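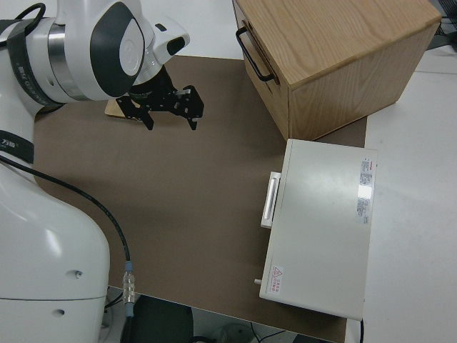
The Small Table: A Gallery of Things That Live on Mine

July 18, 2021
By Heidrun Marti

Search this site Enter keywords Go

I have written 19 of these gallery pages now, and according to my inbox the ones people like are the ones with the least in them. The piece on the grand pantry at Plallevau, which took me a whole November and a rented ladder, got two emails, one of them from the man who owned the ladder. The page on drawer dividers got 700. So I know my place, and my place is the tabletop.

This month's subject is the small table setup: a brown mat, a rack, a mug tree, a toaster oven, a box. I have been calling it the Cestbridge arrangement in my notes, after the street, which makes it sound like a chess opening. It's mostly a matter of putting the plates where the plates go.

We use cookies to remember your preferences. By continuing to browse you accept our use of cookies. Accept Manage settings

First, the mat. I like a big one. A little mat in the middle of a white table looks like a stamp on an envelope, and you spend your life herding the cups back onto it. Brown is the color to get. Brown forgives coffee, tea, gravy and most of what children do with a felt pen. I had a cream one from Araya for a while and I'd rather not go into it.

Next, the toaster oven, which I push to the far left and turn to face the middle of the table. People line theirs up square with the wall, as though it were having its passport picture taken, and then complain about reaching around the door. Turn it. You'll feel rebellious for a day and then you'll forget you ever had it the other way.

I'm also in favor of a call bell. Mine is the little round sort with some blue on it, and it serves no purpose in a household where everyone can hear everyone perfectly well. I ring it when the toast is up. So far it has summoned only the dog — but he comes promptly, which is more than I can say for the others.

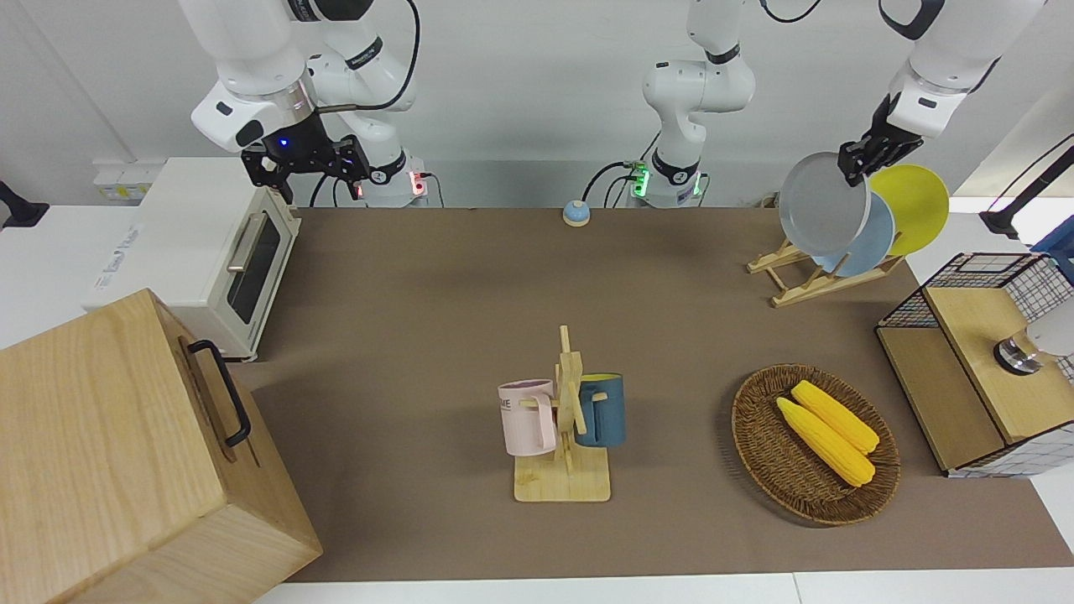

The mug tree goes in the open, where you can get at it from all sides. I resisted mug trees for years on the grounds that my grandmother had one, and then I ran out of shelf and discovered that my grandmother had been right about this, as she was about wool and banks. Buy one with a square base. And leave pegs free. A full mug tree is a very slow accident, and you can't turn a mug handle outward if there's another mug in the way.

The big wooden box I'm less sure of. It's handsome, it has a good strong black handle, and it takes up the corner of the table like an uncle at Thanksgiving. But I've grown fond of the grain, so it stays until I find something to say against it.

Then there's the dish rack, about which I have opinions. It should be wood, it should fold, and it should stand at the back on the right. (Left-handed readers may reverse this entire page.) The folding ones cost less than the fixed ones at Dralell, and they go flat behind the refrigerator when company comes and you want to pretend the plates dry themselves.

As for the plates, I gave up on sets long ago. Gray, pale blue and yellow: all plain, all round, none of them on speaking terms with the others, and together they look better than the matching dozen I was given when I got married. The yellow goes at the right-hand end. I've tried it in the middle and it bosses everyone about. Stand them up in the slats and let them overlap a bit, and resist the urge to fuss with the spacing, as the next person to need a plate will undo it anyway.

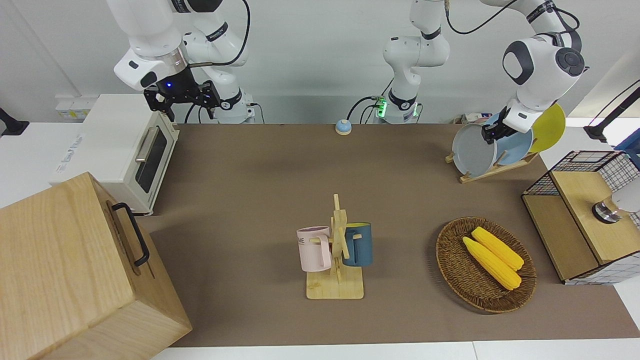 Marti, I have to object to the yellow plate, writes a reader from the mailing list. In our house it went in front, because it was the only one anyone would eat off, and if it was at the end we'd have pulled the whole rack over getting to it. Also my mug tree has a round base and has stood up fine through two moves and a teenager. The bell I'm with you on. Ours got taken away.

I stand by the square base. On the yellow plate I'm willing to talk, and if enough of you write in I'll do a page on rack order alone, heaven help us. Next time it's cutlery trays, including the one I paid too much for and have been defending ever since.

Get new galleries by email. Join 2,000 subscribers. Your email address Sign up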